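Itura
Products
Service Baskets
Request a quotation
Dealer locations

Nepia Rectangular Service Basket
Item number 761-40
Category: Table and counter service
Sold in cases of 36

Product overview

The Nepia is a shallow rectangular basket intended for bread service, breakfast counters, hotel guest rooms and retail display. It is supplied to hotels, restaurants, hospitals, schools and early learning centers. The basket was developed by Itura in cooperation with Dristance, which continues to manage finishing and inspection for the full Nepia range.

The design follows a simple requirement received from food service customers, who asked for a basket that could be carried in one hand, set down without rocking and stacked at the end of a shift. Knut Wegener, head of product design at Itura, prepared the original drawings. The current version replaces the earlier model with a sturdier rim and a floor that lies fully flat on the counter.

Materials and finish

The Nepia is woven from a food-safe synthetic strand that resists staining and does not splinter. Color is carried through the strand and will not rub off on linens. The rim is applied after weaving and is bonded on all sides. Minor variation in weave tension and rim color is normal between production runs and is not considered a defect.

Customers who require an exact match with baskets already in service should state the lot number when placing an order. The lot number is printed on the case label. Itura keeps reference samples of each lot for seven years.

Color options

Golden yellow with orange rim
Natural with brown rim
Dark brown with matching rim
Gray with white rim

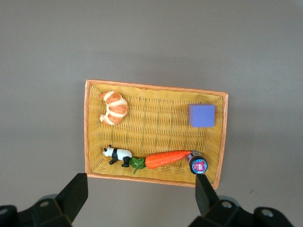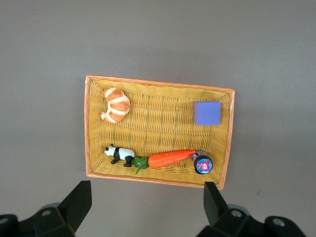

Other color combinations may be ordered subject to a minimum quantity. Requests are reviewed by the customer accounts office, and a sample is provided for written approval before production begins. Custom orders cannot be canceled once the sample has been approved.

Recommended use

The basket may be used with or without a liner. A cloth or paper liner is advised for items with loose crumbs, seeds, sugar or glaze. Unwrapped food should not be left in an unlined basket between service periods.

The Nepia is not intended for use in ovens, under heat lamps or on open warming plates. It should be kept at least 40 centimeters from any open flame. Hot rolls and pastries may be placed in the basket once they have been removed from the baking tray.

When used for retail display, the basket may be set flat or placed on the Rallis angled stand, sold separately. The stand holds a single basket and includes a slot for a price card. It is not suitable for glass jars or bottles.

Care and cleaning

Shake or brush out crumbs after each use.
Wash by hand in warm water with a mild detergent.
Rinse fully and allow to air dry upside down.
Do not use bleach, abrasive pads or wire brushes.
Do not stack while damp.

Commercial dishwashers may be used on a low temperature setting. Baskets should be placed in a single layer and kept clear of the heating element. Repeated washing at high temperature will soften the rim bond and is not covered by the warranty.

Baskets with broken strands or a lifted rim should be taken out of food service. Itura does not offer repairs on this item.

Ordering and delivery

Orders are accepted by full case only. Stock colors normally leave the warehouse in around seven working days. Custom colors are produced to order, and the delivery date is confirmed in writing with the approved sample.

Institutional buyers may request a single basket for evaluation. The charge for the evaluation basket is credited against the first full case. Evaluation requests should be sent to Ro-un Ko, customer accounts, with the name of the institution and the intended use.

Freight damage must be reported before the cases are unpacked for service. Please keep all packing material until the claim has been settled.

Warranty

Itura warrants the Nepia against faults in weaving and rim attachment under normal commercial use. The warranty does not cover fading from outdoor use, damage from sharp utensils or deformation caused by storage under heavy loads. Claims should include the item number, the lot number and a short written statement of the fault.

Related items

Nepia Oval Service Basket
Nepia Cloth Liner, rectangular
Rallis Angled Display Stand
Rallis Price Card Holder

Contacts

Product questions: Laurier Cormier
Evaluation baskets and custom colors: Ro-un Ko
Warranty claims: Kyung-tae Na

Prices and stock information on this page are valid from 9th May and replace the list issued in April.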